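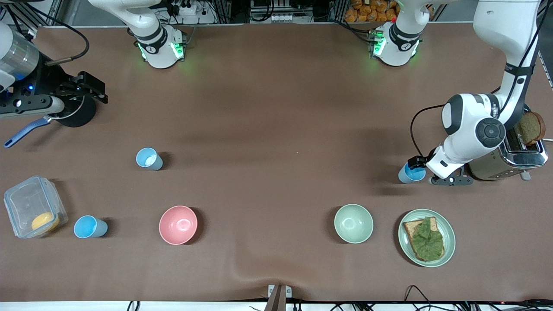 Light blue cup and toaster on a brown cloth.

Section 4: Setting Up Your Clernon Heated Roller Set

1. Place the base on a flat, heat-safe surface near an outlet. Keep it away from the sink.
2. Push each roller fully onto its post, larger rollers at the back.
3. Close the lid, plug in the base and press the power button. The light turns red.
4. Wait 15 minutes. The light turns white when the rollers are ready.
5. Comb dry hair into sections no wider than the roller, then wind from the ends toward the scalp and clip.
6. Leave in for 20 minutes. Fine hair may need less time - check one roller first.

Note: Store the clips in the lid tray. They do not need heating.

Caution: Hold rollers by the end caps only. Do not use on wet hair or on glued extensions.

Caution: Unplug the base after each use and let it cool with the lid open.

Replacement clips are sold as part 101 through Rahimi, Drutville.

Revised 21/08/2025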